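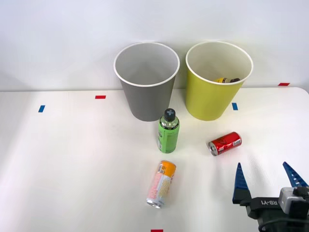
Our report is on the Stekness River and what it carries out to sea after heavy rain. We picked it in the first week of class, mostly because two of us walk across the Flosstead footbridge every morning and had gotten used to seeing wrappers go by underneath. Most people we talked to think of ocean trash as something dropped at the beach, and we thought so too. A small bottle on its side in a yellow-green bin is easy to forget about, but the same kind of bottle left on a river bank can float a very long way, and that was really where our questions began.

What we did

We chose 3 spots along the lower river: the footbridge, the storm drain behind the Karagiannis boatyard, and the mud flat at Landeo where the river meets the bay. All through July we visited each one at low tide, usually before 8 in the morning (thank you to our parents for the rides!), and picked up every piece of plastic bigger than a fingernail inside a marked square. Our teacher, Johanna Lüthi, helped us lay out the squares and lent us her good rubber boots.

What we found

The mud flat gave us 296 pieces and the storm drain 227. The footbridge had so few that we stopped writing it up as a separate site after the 2nd week, and we wish now that we had kept going. Bottle caps and bits of foam were the most common things at Landeo. At the drain it was nearly all food packaging, plus a lot of fishing line we spent ages untangling from the reeds.

Problems

We missed one low tide completely because we read the table for the wrong harbor. We also argued over whether a torn bag is one piece or several, and

settled on counting each scrap by itself.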